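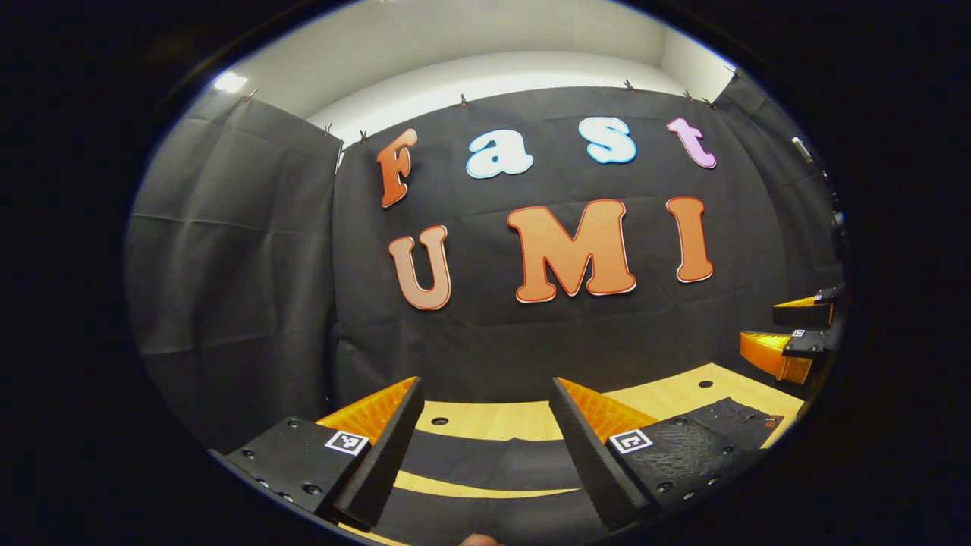
Skarkcombe Halls and Rooms Forum
Board: Displays, Staging and Fittings
Topic: Fabric backdrops and pinned lettering, request for guidance

Puveseo_Facilities
Posted September 23, 2021
Members are invited to comment on the following matter. Our organisation wishes to adopt a standard method for hanging black fabric behind a display table, with large cut-out letters pinned to it. At present the cloth is clipped along its top edge against a white wall, and separate black curtains close off the two sides. The arrangement is serviceable, but the fold creases in the fabric are plainly visible under the ceiling light. We should be grateful for advice on (a) removing creases and (b) keeping rows of lettering level. The hire budget does not extend to a new curtain.

plotelier_trade
Plotelier supplies drapes to several rooms in the district, and I reply in that capacity. Creases of this kind come from storage. Cloth that has been folded flat for a season will not drop out by hanging overnight, whatever the label may suggest. It should be steamed while hanging, from the top down, and afterwards kept on a roll. Please test a corner first.

LowerHallBookings
I must respectfully disagree on the matter of steaming. Our room has a low ceiling and a detector directly over the display area, and steaming was stopped by the building manager after one attempt. We now tumble the panels on a cool setting with a damp towel for 15 minutes and hang them at once. The result is adequate for most purposes.

plotelier_trade
That method may suit light cotton. I would not recommend it for any cloth with a flame-retardant finish, as the treatment can be affected by washing or damp. The supplier's care sheet should be consulted before anything is put in a machine.

LowerHallBookings
Accepted. Ours is untreated and is used only for table displays. I ought to have said so.

yeh_signs
On the question of lettering: Yeh cuts card and foam letters for schools, and we are asked about this often. Run a length of pale thread between two pins, set the foot of each letter to it, and then draw the thread out. Lowercase letters cause the most trouble, as a small "a" next to a capital "F" will look low even when it is correct. Two pins for each letter will prevent tilting.

Annexe_62
May I question whether level rows are necessary at all? In our experience a slight tilt and a mixture of colours are well received at informal events, and the time spent with thread could be better used. A pale outline round each letter does far more for legibility on black than careful spacing.

yeh_signs
The point about outlines is a fair one. I would still maintain that a tilt should be intended. Visitors can generally tell.

Puveseo_Facilities
Thank you for these replies. May I ask what spacing is advised for the clips? Ours are not evenly placed.

plotelier_trade
Even spacing, with one at each corner and one on either side of any join between panels. A gap that is too wide will cause the hem to sag and will pull the lettering out of line.

Annexe_62
For completeness, bulldog clips mark painted walls. A strip of felt behind each is advisable.

Puveseo_Facilities
Noted with thanks. The care sheet has been requested and the panels will remain hanging until it is received.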